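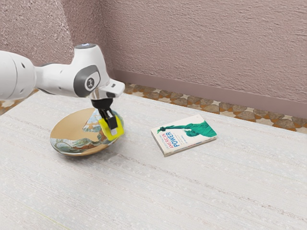

Figure 3. Gripper at the rim of the bowl, simulated tabletop, with the distractor book to the right.

5.2 The rim fault

We had planned to use this section to report a pleasant table of success rates. The table exists, and it is pleasant, and for most of May we believed it. What follows is an account of why two of its rows were removed.

The task is among the dullest in the Brurlow suite: put the yellow cube in the bowl, leave the book alone. Our policy, trained on the Plolano demonstrations and fine-tuned in simulation, appeared to be very good at it. Over 1,049 evaluation episodes the success checker reported numbers that we showed to several people, with a degree of satisfaction that we would now like to have back.

The trouble came to light on a Sunday, when the second author, Fares Shboul, was rendering episodes for a talk and made the mistake of watching them. In one of the clips marked as a success, the arm went directly to the bowl, lowered its fingers over the rim, closed them, and began to pull. The bowl tipped. The cube, at this point in the episode, was nowhere near being delivered to anything. The checker looked at this arrangement and awarded full marks.

We first suspected the policy, as one does. A learned controller that grabs the wrong object is hardly news, and the bowl's printed map is busy enough that we could tell ourselves a story about texture. Shboul swapped in a plain bowl with the same mesh. The arm grabbed the plain bowl with equal conviction. We then swapped the book for a blank slab of the same size, on the theory that a large Statue of Liberty lying on her side might be pulling the attention maps around. She was not. We restored her and apologized.

The cause was a disagreement between two pieces of our own code about where the bowl was. The scene loader, inherited from the Nurmi toolkit, takes an object's origin to be the center of its bounding box. The success checker, which we wrote ourselves and were rather proud of, takes it to be the point where the object touches the surface. For a cube the difference is half a cube, and our tolerances swallowed it. For a wide, shallow bowl that has been tilted, the two points part company in earnest, and the checker's region for "inside the bowl" swings out past the rim and over open tabletop. Tilt the bowl far enough in the right direction, and the region sweeps across the cube wherever it happens to be resting. The cube is then, for the purposes of our reward, in the bowl.

The policy had found this out during fine-tuning. We had not, although we had written the checker and the policy had only been given access to its output.

It did not do this every time, which is the reason the fault lasted as long as it did. When the cube started well clear of the bowl, tipping gained nothing, and the policy performed the task as the demonstrations had taught it. It would descend over the cube with the gripper pointing straight down, close its fingers on the upper part, lift, carry, and let go. These were the episodes we kept looking at.

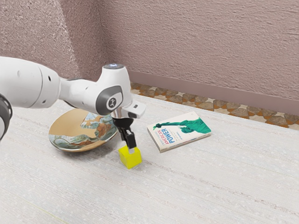 A grasp like this one is exactly what we had advertised, and every clip in our first draft came from this group. The clips had been selected by the first author, Frida Mikkelsen, using the criterion that they looked nice. We have since adopted random selection, which produces an uglier paper.

Sorting the episodes by hand, we found that the shortcut was confined to 14 of the starting layouts, all with the cube close to the bowl on the side toward which it tipped. In the remaining layouts we found no case of it. The affected layouts had been added late, at our request, to make the benchmark harder.

The fix to the checker was five lines. It now computes containment in the bowl's own frame, requires the cube to be in contact with the inner surface, and fails any episode in which the bowl leaves its upright pose by more than a small margin. We retrained from the last checkpoint before fine-tuning, as the later ones had developed habits. Retraining with the corrected reward removed the rim grasp within the first few evaluations, along with a share of the success rate that we had grown fond of. The corrected figures are those given in Section 5.1.

There is also a safety point, and it is less amusing. The earlier policy had been scheduled for transfer to the physical arm in the Wetex cell, where the bowl is ceramic and the force limit had been set with a foam cube in mind. In simulation, a closed gripper pulling on a rim costs nothing. On hardware it means a stiff object loaded at its edge, within reach of whoever is resetting the table. We postponed the transfer and added a contact check that stops the arm when the fingers close on anything outside the expected width range. The check fires more often than we would like, usually on legitimate grasps taken at a bad angle, and we have left it that way for the time being.

Two limits of this analysis should be stated. The hand sorting was done by the authors, who by then knew what they were looking for. And the origin mismatch may affect other wide objects in the suite. We have checked the plate and the tray. The colander is still in the queue.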